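Minutes – Panness Street Community Garden, autumn meeting
April 13, 2026

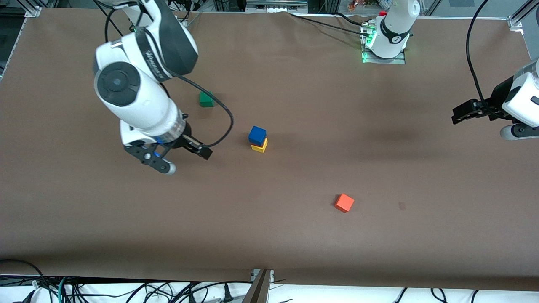 I took the notes again, so any spelling mistakes are mine. We got going a bit after seven, once the urn had boiled, and went straight to the plot layout for the lower terrace, which we'd put off in February on account of the heat. The question was whether to keep the long rows or break the terrace into squares with a path between each one. I'm a squares person and I said so. Think of little wooden cubes set out on a sheet of brown paper, a couple of them with clear space on all sides, and you've got my idea of a good garden bed – you can reach the middle from anywhere and you never have to stand on the soil. The rows people said squares waste ground on paths, and they do have a point. We went back and forth for a good while and then voted for squares on the lower terrace only. The top terrace stays in rows and I've promised not to bring it up again until spring.

**Last meeting's minutes**

Read and accepted, with one fix. I'd written that the hose on the Moris Lane side was replaced. It was mended with tape. It is now leaking again, so see below.

**Money**

We have $1,942 in the account after paying the insurance. The seedling stall brought in $265, which is our best yet, and most of that was tomatoes and the purple basil. There was a suggestion that we put our prices up next time. I wasn't keen, and neither were most of the room, so punnets stay as they are.

**Water**

The long one! The tap near the Moris Lane gate drips all night and the hose is on its last legs. Everyone agreed on a new hose. We can spend up to $16 on fittings without coming back to the meeting, but the hose itself needs a proper quote first. I'll ask at Daneck Hardware, and somebody else offered to try the irrigation place out on the highway.

We also talked about the tank. It's full at the moment thanks to the last lot of rain, but the mesh over the inlet has a hole in it and there are wrigglers in there. New mesh to go on at the working bee. Please don't use tank water on lettuce or anything else you eat raw until we've flushed it.

**Compost**

Bay 2 is ready to use and it smells lovely, like a forest floor. Take what you need for your own bed, but leave some for the shared ones. Bay 1 is still far too wet and wants more dry stuff, so bring cardboard, straw, old leaves, whatever you've got. No glossy boxes, please, and peel the sticky tape off before it goes in. I spent most of an afternoon picking tape out of the last batch and I'd rather be weeding.

Citrus peel came up, as it always does. We left the rule alone: a little is fine, a bucketful isn't.

**The Villalba beans**

We've still got two jars of the Villalba climbing beans saved from summer. They did brilliantly on the north fence and the colour of the flowers had people stopping on the footpath to ask what they were. One jar will be shared out among plot holders and the other goes in the fridge in the shed as a backup. If you grow them, please save some seed from your best plants and bring it back, labelled with the year.

**Working bee**

Jobs are marking out the new squares with string, mesh on the tank, pulling the old pumpkin vines, and a good tidy of the shed (the shelf by the door is a disgrace and half of it is my pots). Bring gloves, a hat and your favourite spade. Soup and bread at lunchtime. I'll email the date once we know when we can borrow the trailer.

**Other bits**

- The gate code is changing. Ask in person, it won't be going in an email.
- Somebody left a blue thermos behind after the seedling stall. It's on the hook in the shed.
- Snails are back. Beer traps are working well on the top terrace, less so down the bottom.
- A request for a bench under the mulberry. Everyone liked the idea and it's on the list for next time, with prices.

We finished up just before nine and stacked the chairs. Leftover slice went home with whoever had a container.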